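Projeto Wirnel: formação e emprego em Sadbridge
Relatório de progresso à Fundação Pokcombe, segundo período
Redigido por Shiuli Sikder, coordenação de acompanhamento

Começo pelo número que a direção pediu para pôr no topo. Até ao fim de dezembro inscreveram-se 491 pessoas nos cursos curtos do projeto. É um número bonito e pede alguma cautela. Conta inscrições, e uma pessoa que se inscreve em contabilidade e em informática aparece duas vezes. Pedi aos polos a lista sem repetições e só o de Sadbridge a enviou. Enquanto não tiver as outras, prefiro que a Fundação não use este valor em materiais públicos.

Emprego

A proposta inicial previa que os formandos saíssem com entrevistas marcadas em empresas parceiras. Realizaram-se 22 entrevistas, das quais 21 numa única empresa, a Jayawardena, que abriu um armazém novo e teria recrutado na zona com ou sem o nosso apoio. Não vejo como atribuir essas contratações aos cursos. Os formandos com quem falei dizem que o módulo de currículo ajudou, mas dizem também que a empresa não lhes pediu currículo. A equipa de emprego discorda desta leitura e a sua nota segue em anexo.

Cursos

Português escrito e contabilidade simples decorreram como previsto. O curso de atendimento ao público foi adiado por falta de formadora e a substituta só aceitou o horário das 18h30, que exclui quem tem filhos pequenos. Em informática, o programa passou a incluir uma introdução aos componentes do computador, pedida pelos próprios formandos. Ainda não há avaliação desse bloco, só folhas de satisfação, e essas dão sempre bons resultados.
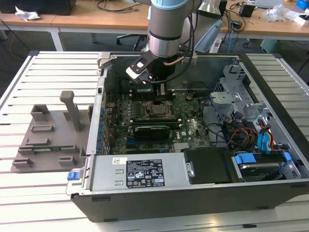 Torre de computador aberta, com a placa-mãe e a placa gráfica à vista.

A assiduidade caiu em todos os cursos depois da quarta semana. O relatório anterior atribuía a quebra aos transportes. Fui ver os horários do autocarro e não mudaram. Parece-me mais provável que o subsídio de refeição, pago com atraso em 2 dos meses, tenha pesado, e sugiro que se pergunte diretamente a quem desistiu antes de encomendar mais um estudo.

Orçamento

A execução está abaixo do previsto na rubrica de formadores e acima na de comunicação. A justificação que recebi para a segunda, "reforço da visibilidade do Wirnel", não vem acompanhada de faturas discriminadas. Pedi-as duas vezes.

Próximo período

Proponho manter os cursos atuais sem abrir novos, pagar o subsídio até ao dia 5 de cada mês e substituir o indicador de inscrições pelo de conclusões. A abertura de um polo adicional, que a direção do projeto gostaria de anunciar já, devia esperar pelas listas em falta. O mapa de despesas e a nota da equipa de emprego seguem em separado.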